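The Woman Who Washes the Sheets of Rollcombe

When I arrive at the laundry on a Wednesday, it is twenty minutes before six in the morning and the owner has already been working for one hour. She gives me coffee in a glass and says that we can talk, but that I must walk with her. She did not want her name in this text. "In Rollcombe they know who I am," she says. "The others do not need it."

Her laundry is called Wultia. It is the name of the street where her grandmother lived, in a town which now has other street names. She opened it with two machines and a loan, and in the first winter she slept in the room behind the boiler, for the reason that it was the warmest room she could pay for.

Today she washes for guesthouses, for two dentists and for the old hotel on the hill, the Gajdoš. The hotel alone sends 435 pieces each week in the high season. In November it is 196, and she knows this number well, as it is the number on which she must live until spring.

I ask her how one learns to wash sheets for other people. She thinks about it for a long time.

"You learn it from mistakes," she says. "In my first month I washed one red napkin with the linen of a guesthouse. Everything came out pink. I went to the lady and I told her the truth, and I said I will pay. She looked at the sheets and she said the guests will like them. She used them for six years. But I paid anyway, I did not want to begin like this."

The water in Rollcombe is hard, and she speaks of it as other people speak of a difficult neighbor. It makes the cotton stiff and gray. She has a softening tank now, which cost her more than her car, but before this she used vinegar in the last rinse, and for her own bed she still does it. She does not like perfume in the washing. "If a sheet smells of flowers, I ask what it smelled of before."

We speak also of money, although she finds this subject a little impolite. She takes a fixed price per piece and she has raised it two times in eleven years. After the second time, one guesthouse went to Fondotlow, the large company from the city, which sends a truck and takes everything in gray cages. It came back after five months. I ask if she was pleased. "I was pleased about the money," she says. "About the rest I was still angry. I washed their curtains very well and I did not say good morning."

Her days are long. She irons the pillowcases by hand, since the big roller leaves a line at the seam, and she delivers until noon in a van with 33 wooden shelves, which her brother built. In the afternoon she repairs. Small holes she closes with thread, and large holes become cleaning cloths.

At home she is less strict than I expected. The bed is made when there is time. 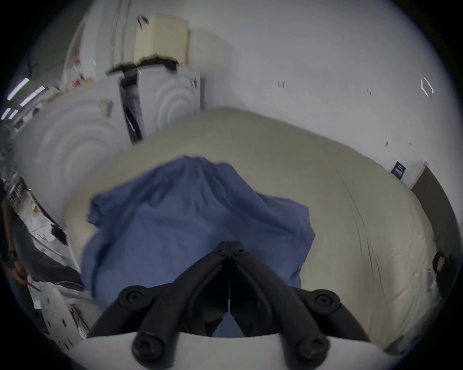
A blue cloth, crumpled, on a cream-colored mattress.

She says a bed must stay open in the morning, with the window open too, and that her mother closed it at once and was wrong. A mattress she turns twice in the year, in March and in October. She owns three sets of sheets and no more. "One on the bed, one in the wash, one in the cupboard. I have met people with fifteen. They always use the same two."

Before I go, I ask what will happen with Wultia when she stops. Her daughter studies something with ships and does not want it. A young man from the hotel kitchen has asked about the price, and she told him 770 for the oldest machine and that the rest they will discuss after the summer. She would like him to work beside her for one season first.

The telephone rings. It is the Gajdoš, they need tablecloths for Saturday, and she writes it on the back of her hand.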